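Subject: Re: [home-manip] Start conditions for the clothes task

> Do we need a written rule for how the clothes are laid out
> before each run? The Molta notes only say "on the bed", and
> the Wusmont people read that differently than we do.

Yes, I think we do. My proposal for section 2 of the Imari guide:

Two garments per run, on top of the duvet, never under it or on the floor. Crumpled, not folded by the operator.

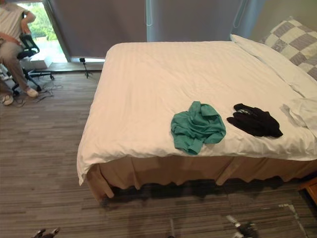
Whether they may touch should be left open, but it has to go in the log. Garments that overlap are a different start from garments with a gap, and we have been filing both under one code.

Anyone staying in the room sits clear of the bed and the robot's path, and keeps their feet off the cables. Stop button within reach. I would make that a must, where the draft has "should".
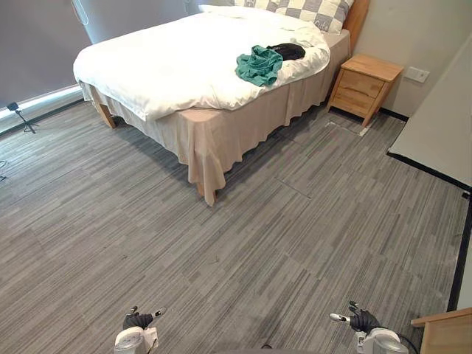
Pillows stay at the head of the bed. The duvet doesn't need to be smoothed between runs. Szewczyk asked for a full reset every time, and over 200 runs that is a lot of bed making. I'd do it after every 3 and note it.

Comments by the end of November, please, on the list and not to me directly.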